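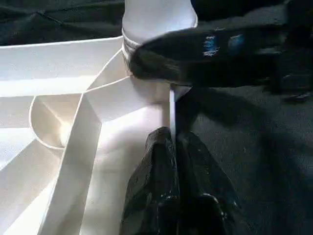
A dark fingertip presses against the post of a white plastic moulding.

Ask Loukia Konstantinidis about good gripping and clear the next hour. She looks after the handling rules at Kivum, and her handbook, reissued in February, is a joy: 9 pages, big type, and every line argued over by people who do the work.

My favourite rule is the first. Write down where the fingers may touch before anyone writes a line of code. Thin edges get their own entry, with their own force limit, and that limit goes on the sheet beside the cell where the night shift can read it!
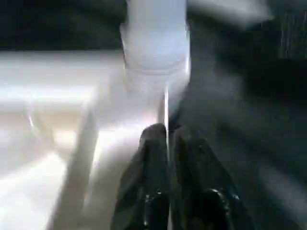

Two fingertips close in on a thin, pale edge.

Then there's the wear check. Fingertips are looked at every 300 cycles, and the result is signed for. Helge Eklund, who trains new starters, wanted a longer gap until he tried the shorter one for eight weeks. Now he defends it more fiercely than she does.

The next edition will cover shadows and glare, a subject on which Konstantinidis already has eight drafts and a great many opinions.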